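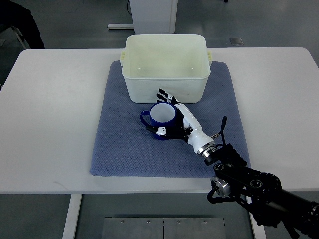

Report by Vũ, Robotics Project, Flostix Lab, April

We taught the arm one job by remote control: take a mug and put it in a plastic tub. I recorded 60 runs in 3 sessions.

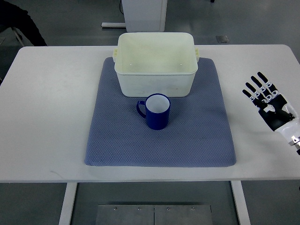
My part was the approach. The operator has to judge distance from the head camera alone, and my early runs came in too low. I now begin with the hand off to the right, clear of the mat, fingers spread and the mug handle pointing left. That leaves the other side of the mug open for the grip.

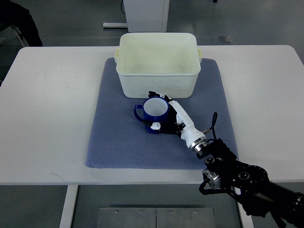 Fig. 3. Fingers around the mug, in front of the bin.

Runs where the mug slipped were deleted and recorded again.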